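Kitchen table robotics: the Elari build, one year on

02/05/2024

The maker behind Elari doesn't want a name in this. "Just say Latbridge, hobby builder, tired." Fine.

Elari is a hand-held gripper. You squeeze, two fingers close, a camera records what the fingers did. Later an arm is supposed to copy it. Started last July in the shared workshop in Latbridge, then moved home. Why? "Parking. Also the workshop closes early and I work days."

First version was a mess of zip ties. "It lasted 2 evenings." The linkages now are black, jointed, with big silver pins at the inner joints. Pads on the fingertips are blue and textured. Those took longest. "I went thru 16 pads. Too soft and they roll, too hard and a bowl just slides off."

Bowls are the whole thing at the moment. Picking up, stacking, putting back. Plates are worse, apparently. "A flat plate on a cloth, theres nothing to get under. I hate plates."

Cost so far: 67 dollars in screws and pins, not counting the camera. Printing was done on the workshop machine, 30 hours of it. The arm side is called Zakovton and it's behind schedule, the maker wont say how far. "It moves. Lets leave it there." 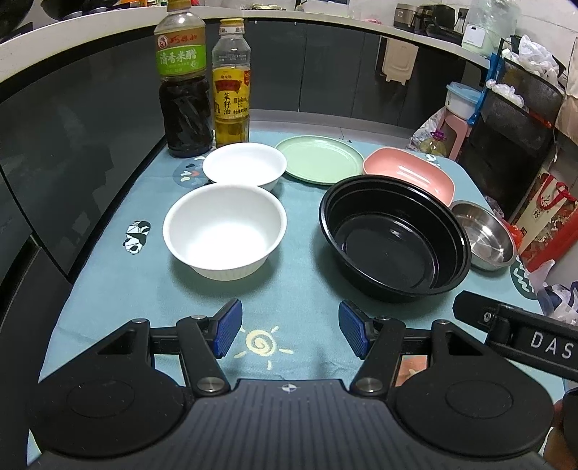 Elari with its fingers open, dishes set out on the panda tablecloth.

Does the family mind? "They want the table back by dinner." And the next step is cups, with handles. "Handles scare me a bit. Ask me again in July."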